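Slide 6. Soft furnishings in the Rasley lounge

Good morning again. Before the break we covered hard surfaces. The next 20 minutes concern pillows, cushions and upholstered seating, which account for most of the comments residents send to the Firkness office.

Pillows are to be lifted by a corner and checked on both sides before they go back on a seat. White covers show marks early — please change them the same day. Covers are kept in the linen room on level 2.

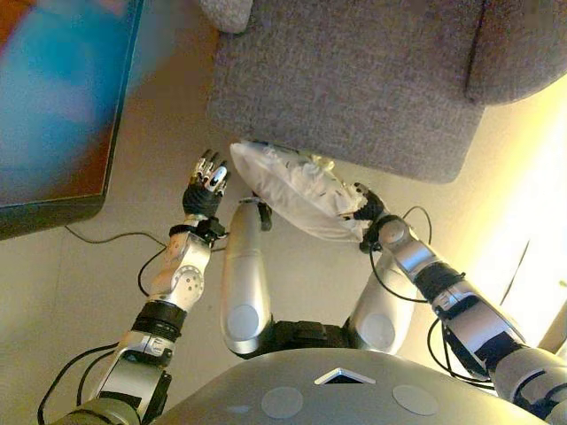 Upholstered seats are vacuumed along the seams first, then across the front. Spot cleaning is done with a damp cloth only. Any tear longer than a finger is reported on the Drasutville form and the seat stays in use until it has been inspected.

(Pause for questions. If asked about replacement orders, refer to the October schedule.)

Next slide: curtains and blinds.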